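Thursday, December 16, 2021

# Leave the stuff on the table

Every December the same advice comes around. Clear your surfaces. One thing out at a time. Put it away before you take out the next one. I followed that rule for years and I'm done with it, and I want to argue the other side before January arrives and everybody buys bins.

My sister-in-law swears by bins. She has 17 from Pedska, all with lids, all labeled. Beautiful. Try finding scissors over there.

What I mean by stuff is ordinary stuff. A marker, a roll of black tape, a toy corn cob in a basket that says Bushel of Veggies. None of it goes together. Which is sort of my point. The play food and the tape have no business sharing a table according to the bin people, and yet that's how a table looks when it's getting used.

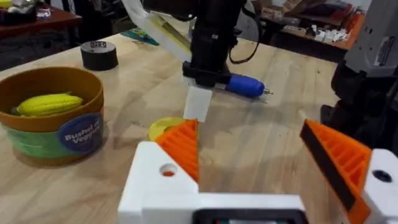 *Photo: Gifty Appiah*

Sorting is a job. People forget that. You sort by kind, fine, then the tape goes with tape and the marker goes with markers, and the next time you want to wrap one parcel you're opening four lids. Then closing four lids. Or not closing them, lets be real.

I'd sooner sort by table. Big one, pale wood so you can see what's on it. Things get to sit out for the length of a project, or a week, whichever ends first. My limit is a week. I'm not defending the dining table at my old place on Plisovau Street, where a glue gun lived from spring to Thanksgiving. That was bad. We ate on our laps.

Yes, kids. Toy vegetables in with the grown-up things, somebody always objects to that. Small caps, blades, needles, of course those go up high, no argument. But a basket of pretend corn next to the tape? A kid who plays at the same table sees what mending looks like. Mine learned to tear tape clean that way, and she wouldn't have learned it from a closed cupboard.
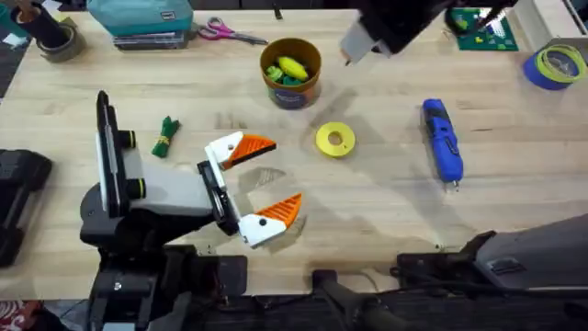 And flat is better than stacked. I'll go to the wall for this one. A ring of something yellow lying flat, a bit of green cloth rolled up with a band around its middle, you find those with your eyes in a second. Put the same two things in a drawer and they're gone till you move. I paid $59 for a Feltetti drawer insert and have lost more in it than I ever lost on the table. It has little compartments. The compartments are the problem, everything I own is slightly too big or it slides under.

The usual answer is that clutter makes you anxious. Maybe it does. Depends what it is, I think. Mail makes me anxious. Mail should be in a bin, preferably the other kind. Craft things I'm halfway through don't bother me at all, they tell me where I stopped. The rolled cloth is a note to myself, and a better one than anything I'd write down.

So my rules, if you want them, there are only 2. Flat, never piled. Clear it all on Sunday night, even the half-done project, it goes on a tray and the tray goes on the shelf. Takes some 17 minutes, less if the radio's on.

A reader from Agbeko wrote after my last column on this to say her husband would never stand for it. Give him the tray job. Mine complained untill he got his own end of the table, and now it's his end that needs clearing.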